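**Wheel cover** (most of us just say *hubcap*) is the usual name for the snap-on disc that hides a plain steel wheel. I've kept this entry going on the Allport trim wiki for a while now, and Yolandi Xaba fixes my spelling, so thank her for anything that reads well!

Strictly speaking, a hubcap is the little cup in the middle that covers the hub, and a wheel cover is the big piece that goes nearly out to the tire. I use both words for the big one and I'm too old to change. Plastic took over from pressed steel on most everyday cars, and that's the kind I know best.

## Where to work on one

Any flat spot will do, as long as it's clean. Carpet is kind to painted faces, and a short, dense pile in a mixed blue-gray is my favorite for a floor (it hides dust, though it hides dropped clips just as well, so bring a flashlight). For checking whether a cover sits true you want a hard top, and I'll get to that.

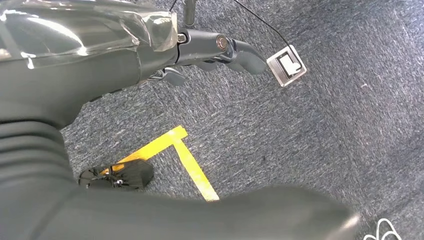 ## Plastic and its relatives

Wheel covers belong to the big family of molded car parts, and once you've handled a few you start to see the family likeness. The show side is smooth. Turn a larger molding over and you find ribs, walls and pockets, all there to stiffen a thin skin without piling on weight. I spent a whole Saturday just looking at the backs of things, which my family found very funny.
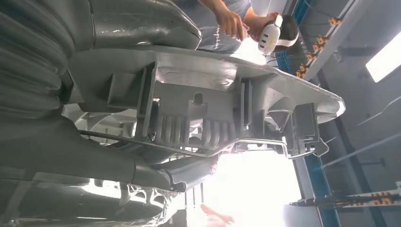 The same thinking goes into a cover, only in a circle. Spokes are often curved in section so they don't flap, and the center is raised to clear the hub. Our oldest catalog, the Schumacher list, has 454 patterns in it, and I'd guess about 100 of those differ only in the spokes.

## Clips and rim

Retention is the part people ask me about. Small clips and tabs run along the outer edge and grip the inside of the steel wheel. Many designs add a wire ring behind them to keep the tension even. The Stinano covers on my own car have 8 clips each, and I've snapped 2 of them by prying with a cold screwdriver in March. Use your hands, go slowly, and work your way along the rim.

To check for warping, lay the cover on a steel table and press lightly at opposite points. If it rocks, look for a bent tab before you blame the rim. 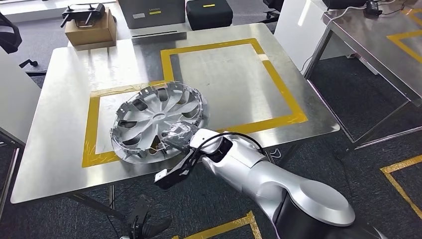
*Silver plastic wheel cover lying face up inside a square of yellow tape, with the clips and tabs showing along the outer rim.*

## See also

- Center cap
- Resterico trim rings
- Steel wheel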